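Plundham House - soft furnishings and bedding check, February
Checked by: Osvaldo Valentini
Room: Sturno, first floor

1. Smoke alarm tested - OK.
2. Fire label on seat and mattress covers - OK on the mattress. The label in the armchair has faded and I could not read the number past 2,201. Ask Motlow for a copy.
3. Blankets and throws - OK. Edges sound, no loose threads long enough to catch a finger. Keep them well back from the heater.

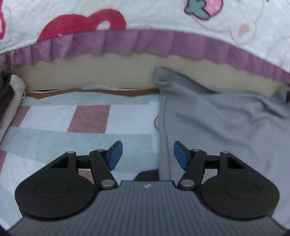
4. Cushions, seams and piping - pass with comment. Press along every seam by hand and look under the cushion as well as on top. Anything open by more than 2 cm goes to Brennan for mending.
5. Clothing and loose fabric - comment. Knitwear should be folded and put away before the 9 o'clock round - it hides pins and hair grips.
6. Heater guard - FAIL. One screw missing. Heater off until fixed.

Recheck item 6 on Friday. Next full check in five weeks.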